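Grasp log diary
Tue 23 February, posted by the person who broke the planner

So I finally got the fabric episodes to load in Nurka last night, the teal quilted thing by the rose blanket and all the rest, and I stayed up way too late scrubbing through them!

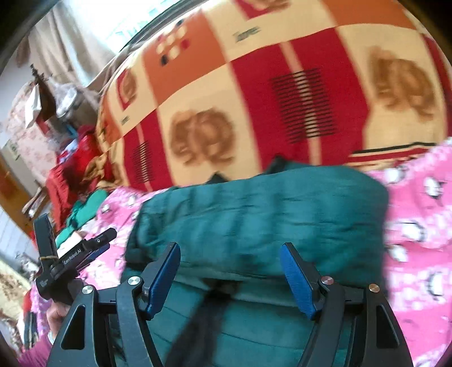
What the planner did with it

Well, it sulked. Puffy cloth is horrible for my grasp scorer (I wrote it for boxes, so that's on me). It wants one clean edge, and a quilted thing hands it a whole stack of stitched channels, so it kept picking a new favorite every tick and the target jumped all over the place. The pink cartoon print next to it didn't help either, my segmentation mask leaked right across into that.

I put in a little hysteresis, so it has to stay happy with a new grasp for 80 ms before it's allowed to switch. Much calmer in replay! Then I dropped the sampler from 1,000 candidates to 700 and the plots looked the same to me, and my laptop fan stopped screaming.

Still fighting with the black corners of the fisheye view. Multum crops them before training, Nurka doesn't, and I lost 2 hours to that before I spotted the offset. Grr. Need to move the crop into the loader so both tools get the same pixels.

Tomorrow: the loader, then rerun the blue fingertip tracker, then maybe sleep.

Last updated: Tuesday, late
Contact | © Heltberg Notes | Back to top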